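页面更新:2018-09-28

# Ferkik 双色折纸 · 绿 / 橙

Hader 出品,每包 32 张绿、32 张橙,分两叠装,中间夹一张灰卡纸。

先说我们最喜欢的一点:它是长方形的!市面上的折纸绝大多数裁成正方形,折千纸鹤、折青蛙当然方便,可是一旦想折信封、小册子、桌签、收纸条的口袋,就得先拼或者先裁。Ferkik 的短边是 19 厘米,长边比短边多出 2 厘米,多出来的这一条刚好用来做翻边、插舌或者粘贴口。想要正方形也不难,折一条对角线,把多的那条裁下来,还能当书签或者编纸条用。

## 规格

| 项目 | 内容 |
|---|---|
| 颜色 | 绿、橙,双面同色 |
| 尺寸 | 19 × 21 厘米 |
| 克重 | 93 克/平方米 |
| 每包张数 | 绿 32 张,橙 32 张 |
| 表面 | 哑光,无涂层 |
| 边缘 | 直角裁切,不打孔 |
| 包装 | 纸套,无塑料膜 |

## 纸的手感

93 克这个克重我们试了很久才定下来。再薄一档,对折以后两层会塌在一起,拎着一角就往下垂;再厚一档,折第三道的时候折痕外侧容易发白,小朋友用指甲刮也刮不平。现在这个厚度,折一道,压一下,松手以后它会微微弹开一点点,再压一次就服帖了。喜欢做立体小东西的人应该会很受用——纸盒的四壁能自己站住,不用里面再衬一层。

表面是哑光的,铅笔、圆珠笔、油性笔都写得上去。水彩笔颜色会沉一些,尤其写在绿色上,建议挑深色。白色的中性漆笔写在绿纸上特别好看,这个组合我们自己办公室用来做生日卡,用得停不下来。

双面同色,没有白底。做翻折造型的时候不会突然翻出一块白,做桌签也不用分正反。缺点也有:需要“一面白一面彩”的传统折法(比如熊猫、企鹅)就做不出对比了,那种请看同系列的 Ravn 单面彩纸。

## 对折与压痕

拿起一张,两边各捏住一点,先不急着压。让对边在空中碰齐了,再落到桌面上从中间往两头推,折线会比按在桌上硬对更直。长方形纸还有一个容易弄混的地方:沿长边对折和沿短边对折,得到的两个长方形比例差得挺多,做小册子请选短边对短边,开本会窄长一些;做卡片的话两种都行,看你想横着打开还是竖着打开。

没有骨刀也没关系,尺子的边、勺子背都可以代替。只是别用太尖的东西,哑光纸面会留下亮痕,侧着光看尤其明显。

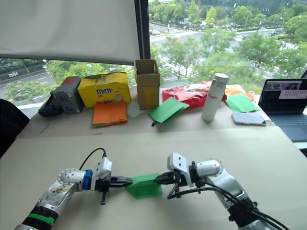

绿色,折起来的样子。 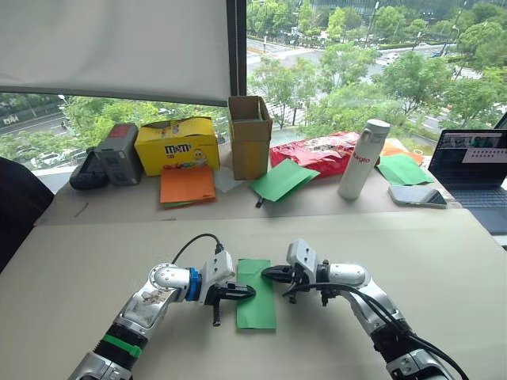 有位读者来信问,绿色的用得总比橙色快,能不能单独补一叠,又说她拿长边多出来的那一截做信封的封口,宽度正合适,不用胶水,插进去就不会散;还提议下一版在纸套背面印一份信封的折法,省得她每次都要去翻旧的那只拆开来看。

单色补充装已经有了!绿、橙都可以单买,每叠 32 张,尺寸和纸料与双色装相同。信封折法我们也收下了,等现有的纸套用完,新纸套背面就会印上去。在那之前,先把文字版写在下面。

## 信封折法(不用胶水)

1. 纸竖放,短边朝着自己。
2. 下边往上折到离上边四指宽的地方,压平。
3. 左右两侧各往里折一指宽,压实。
4. 打开两侧,再打开下边,把左下角和右下角沿刚才的折线向内收成斜角。
5. 重新把下边折上去,两侧折进来。
6. 上面剩下的一截折下来,插进两侧翻边底下。

第四步看着啰嗦,做一遍就懂了,斜角收进去以后底部的两个角会平整很多。信封里可以放便签、票根、压干的叶子。放太厚的东西封口会顶起来,那就改用同系列的大张。

## 适合拿来做什么

- 桌签和座位卡:折成三角柱,立得很稳。橙色隔着一张长桌也看得清。
- 分类标识:我们仓库的架子用绿色表示“已核对”,橙色表示“待处理”,不用写字,远远一看就知道。
- 小册子:四五张叠在一起对折,中缝用订书机或者棉线都行。
- 课堂折纸:两种颜色很适合分组,绿组、橙组,收作品的时候也好认。
- 纸条编织:一绿一橙交替编杯垫,裁成两指宽的条最好上手。

最后这一条是我们四月份在 Nornport 店里做活动时用的,当天裁下来的边角料全编完了,连窄到不能再窄的那几根也被人要走当绳子扎卡片。

## 存放

平放,避开阳光直晒。橙色比绿色怕晒,长期放在窗边,最上面一张会先变浅,所以没用完的最好塞回纸套里。哑光无涂层的纸会吸潮,梅雨季纸边可能微微起翘,用几本书压一晚就好。别卷起来放,93 克的纸卷久了有记忆,折的时候会跟你较劲。

## 与同系列的区别

**Ferkik 双色(本品)**:长方形,双面同色,偏厚,适合卡片、信封、小盒子。

**Ravn 单面彩纸**:正方形,一面彩一面白,偏薄,适合传统折纸,也适合步骤很多的复杂造型。

如果只打算买一包试试,又说不准会拿来折什么,我们会推荐先从 Ferkik 开始,裁成正方形以后大部分基础折法它也应付得来。反过来,要折那种步骤写满好几页的昆虫,请直接选 Ravn,厚纸折到后面几步会很吃力。

## 购买说明

双色装、绿色补充装、橙色补充装均可在 Nornport 店内自提,或者随其他 Hader 纸品一起寄出。寄送时纸套外面会加一层硬纸板。收到后如果有压角,拍一张照片发给我们,补寄整叠。

不同批次之间颜色会有轻微差异,橙色稍微明显一些。要做一整套座位卡的话,请在备注里写“同批次”,我们会从同一箱里拿。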